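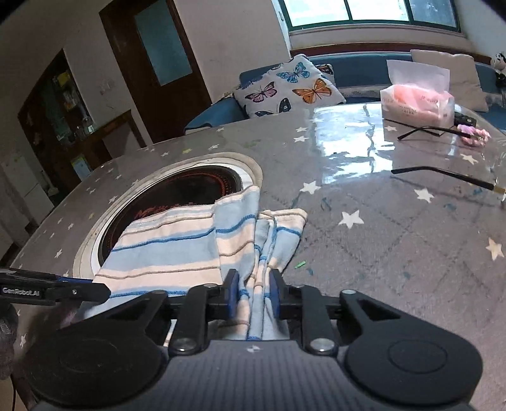
The striped cloth on the dining table, with one gripper closing on the folds.

The Towel Clause

The contract between Stakico and Dradolik ran to four schedules. Schedule C covered household linen. It stated that the machine would take a cloth from an unknown starting condition and return it folded, with edges aligned to within 7 millimeters, in up to 30 seconds. Berwyn Ellis had not written Schedule C. He had been hired to say whether it had been met.

He read it again in the front room of the Pillai house, where the training folds were recorded. Faizal Pillai worked at the dining table with a gripper in each hand. He had moved the tissues back and put his glasses down next to them.

"What counts as an unknown starting condition?" Berwyn asked.

"You drop it."

"From what height?"

Faizal looked at the cloth. "I hadn't been measuring."

Berwyn wrote: drop height not specified.

He watched nine folds. The cloth was striped in pale blue and a color between cream and peach. Faizal closed one gripper on a bunch near the middle, lifted, let the weight of the cloth pull out most of the creases, and caught a corner with the other. He laid it down, squared it, folded it, folded it again. He opened the fingertips, waited for the tone, and picked the whole thing up and dropped it. On the fourth fold he missed the corner, dragged the cloth sideways across the plastic sheet, and got the corner on the second try.

"Do you delete that one?"

"No, they want those. Ginting used to throw them out and their arm never learned to try again. It would miss and then fold air. Very neatly, I'm told."

"How many are there in total?"

"With this cloth? 2,898 as of last night."

Berwyn asked whether there was another cloth. Faizal said there were others in the closet, but the blue one was the one that showed its edges.

The machine itself was in a rented unit behind a tire shop, bolted to a steel bench. Its makers called it Brulta. It had two arms, fingertips of the same shape as Faizal's, and a camera over each wrist. Berwyn arrived on 11 February 2022 with a folding rule, a stopwatch, and a bag of linen from his own house. The Dradolik engineer had set out a blue striped cloth of the same make as Faizal's. Faizal had come along because he had been asked to, and stood near the heater.

Berwyn dropped the striped cloth from 6 inches. The left arm went to a bunch of fabric, closed, lifted, and held. The right arm came in under the pointed corner, missed it, withdrew a short distance, and took it cleanly. The cloth was laid down and squared. The arms folded it and folded it again. He stopped the watch at twenty-four seconds and measured the edges. The worst was off by four millimeters.

He repeated this until the engineer asked whether he was satisfied. He said that satisfaction was not one of the columns.

Then he took a dish towel out of the bag. It was plain white and had been washed until it was nearly transparent. He dropped it. The left arm went to a bunch of fabric, closed, lifted, and held. The right arm advanced and stopped. It moved left, then right, then returned to where it had stopped. At fifty seconds it took hold of the middle of the towel, and the two arms laid the towel down as a kind of tube.

"It can't find the corner," the engineer said. "White on white. We could change the bench top."

"Schedule C doesn't mention the bench top."

"It doesn't mention white, either."

Berwyn checked. It said household linen.

He tried a pillowcase. Brulta treated it as a single layer for the first fold and as two layers for the second, and the result opened by itself when the arms let go. He tried a fitted sheet from a child's bed. The machine lifted one elastic corner, then another, put them together, and paused. It remained paused. After four minutes the engineer reached for the red button, and Berwyn asked her to leave it, and they all watched it for another minute. The elastic drew one edge of the sheet slowly inward.

"What would you do there?" Berwyn asked.

Faizal came over from the heater. He looked at the sheet from one side and then the other. "I'd put my hand inside the corner and turn it out over the other one," he said. "But I couldn't do that with the grippers. I never tried a fitted sheet with the grippers. It wasn't on the list."

"Who made the list?"

"Stakico sent it."

"Stakico is the customer."

"They sent what they wanted folded. They have a spa."

Berwyn turned to the back of the contract, to an attachment he had taken for a price sheet. It listed bath towels, hand towels, and face cloths. All were described as striped. There was no reference to the attachment anywhere in Schedule C, and no reference to Schedule C anywhere in the attachment.

He ate his sandwich in the car and drafted the report. Under Task he wrote: folding of rectangular cloth, single layer, patterned. Under Result he wrote: met. He added a second row. Under Task he wrote: folding of household linen. Under Result he wrote: not met, see notes. The notes took up a page and a half. He described the tube. He described the pause, with its duration, and recommended that a time limit be added so the machine would put a thing down when it could do no more with it. He recommended that drop height be defined. He considered whether to mention that the machine had copied the small withdrawal after a missed corner, a movement he had first seen in the Pillai front room, and decided that it fell outside the scope.

When he went back in for his bag, the engineer was on the phone. Faizal had the white towel on the end of the bench and was folding it by hand. He had already done the pillowcase. The fitted sheet was a flat square with the elastic tucked underneath.

"How long did that take?" Berwyn asked.

"I don't know. I was talking to her."

Berwyn put the sheet in the bag, on the bottom, where it would stay flat. He asked if Faizal would mind doing it once more with the stopwatch running, and Faizal said he had to be home by four, they were sending hand towels.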